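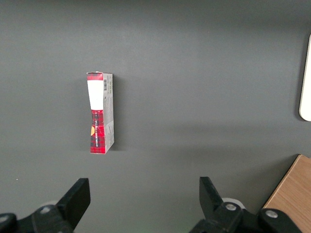

Bresandale Bench Set: data card and purchase notes

Version note of 04/05/2024. Maintained by Mwanahawa Kashindye and Lionel Hervieu.

What is in this repository

The Bresandale Bench Set contains recordings of tabletop handling tasks with small household and workshop objects, together with the papers we used to plan the equipment. Many groups publish the recordings only. When we prepared our own budget we could not find the second part anywhere, so we decided to put both in one place. If you only need the data, read the sections "Contents" and "Known limits" and skip the others.

Contents

recordings/ : 521 episodes, one folder per episode, with wrist camera video and gripper state
splits/ : a held-out list of 200 episodes; all the others are for training
budget/ : the planning sheet, as spreadsheet and as plain text
quotes/ : summary of supplier quotes, with the prices removed where the supplier asked for it
spares.txt : the parts list we now keep on the shelf

The objects are ordinary ones. They were chosen for the shapes they give to the gripper: narrow boxes which stand on their end, flat trays, wooden containers, things with handles, small round things. We did not buy a standard object kit. This was a budget decision and it has a cost for the user, which is explained under "Known limits".

How the equipment was planned

The first plan was written by Omprakash Bansal and had one line for the arm, one for the gripper and one for "other". The third line became the longest part of the sheet. We advise to open it from the beginning and to give each of these its own line:

- table and top surface
- mounting plate and bolts
- wrist camera, plus a second one of the same model
- cables, cable guides and strain relief
- finger pads and spare fingers
- lighting
- object set and its replacement
- recording computer and storage
- training of operators
- freight, customs, insurance

We asked for quotes from three suppliers, Kamia, Dandside and Söderlund. The quotes were not easy to compare. Kamia included the gripper and mounting parts in one price. Dandside gave a lower total but its fingers were a separate order with a longer delivery. Söderlund did not offer a gripper, and we used their quote for the table and the lights only. In the sheet you will find a column named "same basis", where Lionel put all three on equal terms. Please look at this column and not at the totals on the first page of each quote.

We selected Kamia for the arm and gripper and Söderlund for the table. The table top is dark and matte. A glossy top was cheaper, but in a short trial it gave reflections of the lamps that moved in the wrist view, and we did not want to pay for this later in annotation hours. 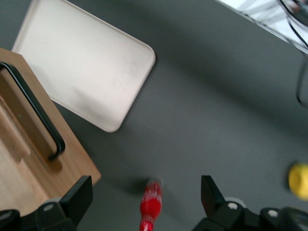 Delivery of the table took 7 weeks, which was longer than for the arm. During this time the arm stayed in its crate and we paid storage for it. If your budget year ends in a fixed month, order the furniture first.

What we would change

Spare fingers. We ordered one pair. It should be two pairs at least, and the pads should be counted as consumables, in the same category as gloves or printer paper. Our finance office did not accept them as consumables at first, and the discussion was slower than the delivery.

Objects. Cardboard boxes lose their shape when they are handled many times. We now buy several of the same box at one time, because the printing on the package can change between two purchases and then the object looks different in the data.

Operator time. Our sheet has 200 paid hours for operators. It was enough for recording but not for checking. Kjell Forsberg and Valter Haugland did the checking beside their usual work, and this cost does not appear anywhere in our numbers. Please add it in yours.

Service contract. We did not take it in the first year. We have no opinion yet if this was right.

Known limits

All episodes come from one bench with one gripper type, so results may not transfer to suction or to softer fingers. Some frames have motion blur, mainly when an object is close to the fingers. We kept them. Printed text on packages is often too small to read at the recorded resolution, and the set should not be used for reading tasks. Objects are frequently outside the view in part. Since we used no standard kit, you cannot buy exactly the same objects, and a comparison with your own bench will be approximate.

Use of the budget sheet

You may copy and change the sheet for your own planning, also inside a company. Prices are without tax. Lines in gray were planned and not bought. If you find an error in a formula, open an issue and write the cell number in the title. Questions about the recordings go to Mwanahawa, and questions about quotes and orders go to Lionel.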